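### 3.2 How mixed household items settle in a shared bin

Most of us keep at least one container at home that has no particular purpose, and it was this humble habit of tossing things together that first drew us to the Bultuslow study. We wanted to know how everyday objects come to rest beside one another, and whether people could still find what they were after. Our collection held 138 items, nearly all of them small enough to lift with one hand, and we sorted them into 13 loose families, such as grooming, toys and kitchen odds and ends. Figure 4 gives a fair idea of the kind of mixture we mean, with a black paddle hairbrush lying bristles up, a clear plastic item by the far wall and the left half of the metal floor left bare.
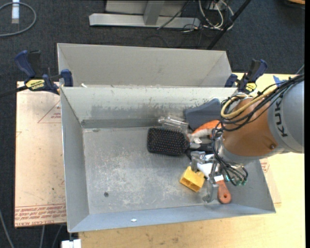 **Figure 4.** Household objects gathered in the right half of a gray metal bin.

Mkhize, commenting on an earlier draft, felt that we had been too quick to call such a grouping messy, and argued that a cluster to one side can be easier to search than the same objects spread evenly over the whole floor. We have come around to this view, at least in part - in 53 of the 161 searches we timed, clustered bins gave the shorter time, and the rest were split between ties and a modest lead for the even spread.

Brushes deserve a word of their own. They have a long handle and a broad head, so other things tend to end up resting against them, and clear items placed nearby were often the last to be noticed. The Emura bins, which are deeper, are treated in Section 3.3.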